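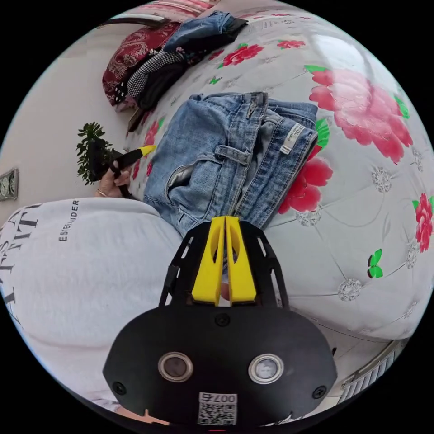 Search this site Search

About Dendinus

Reading time: 3 min

Dendinus is a shared workshop of 24 members who design and build hand-held grippers, then use them at home to record household tasks. Each gripper has two fingers and a black shell closed with screws. Parts are printed and assembled on three benches at Macapagal.

Folding is our main subject. Denim holds a crease and is recorded first. Soft garments with elastic waistbands are harder to grasp and take up most of our finger revisions.

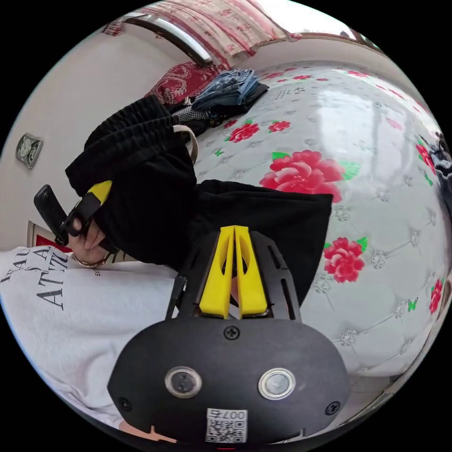
Yellow fingers below a black garment, bedroom session.

The finger design is maintained by Urszula Kwiatkowski. Jadwiga Czarnecka keeps the shell drawings and the assembly notes, now at 267 pages. Waldemar Olszewski runs Wusto, our software for sorting and checking recordings. It holds 2,000 folding sequences. Recordings that fail the check are kept separately.

Members build their own unit under supervision before taking one home. Bench inductions are given by Nikola Witkowska. The next is on Thu 11 July; the workshop is closed in August. Requests for drawings go to Lucyna Jabłońska at the Macapagal bench office.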